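Nov 29, 2019

Guest room, winter clothes, continued. Did the heavy stuff on the bed again because the table is too narrow for anything with sleeves. The deer sheet stays on. I thought about swapping it for a plain one but the gray band along the bottom is useful for lining up a hem, so no change.

Started with the knits. Folded in thirds, sleeves back, then in half. Eight went into the Skudix box and it closed without pushing. The wool ones I left out for a day, they still smell of the cedar blocks from April.

Corduroy took the rest of the morning. Notes for next time:

Lay it flat and smooth along the wales, never across. Across leaves marks that stay until it's steamed.
Check for linings turned out at the edges before the first fold. If the lining is bunched inside, the whole thing comes out lumpy and has to be opened again.
Fold on a seam where there is one.
Two folds at most. With three it gets too thick for the Wistine shelf and the door catches.

Weighed one of the finished bundles on the kitchen scale out of curiosity, over 400 grams. Shelf should be fine with that.

The olive-brown one was slow. It wouldn't lie flat and the striped part kept curling back over the edge. Smoothed it from the middle outward, which went better than pulling at the corners.

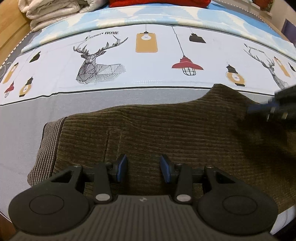

Selorm Aidoo thinks corduroy shouldn't be folded at all and would hang everything heavier than a shirt, with the cuffs turned back in so the lining doesn't take a crease. Fair point about the lining. Hanging needs rail space, though, and the rail is full until the coats move to the hall.

Left to do: the scarves, the second shelf, labels for the boxes. Need more of the wide hangers. Look at the Takevar ones, three to a pack.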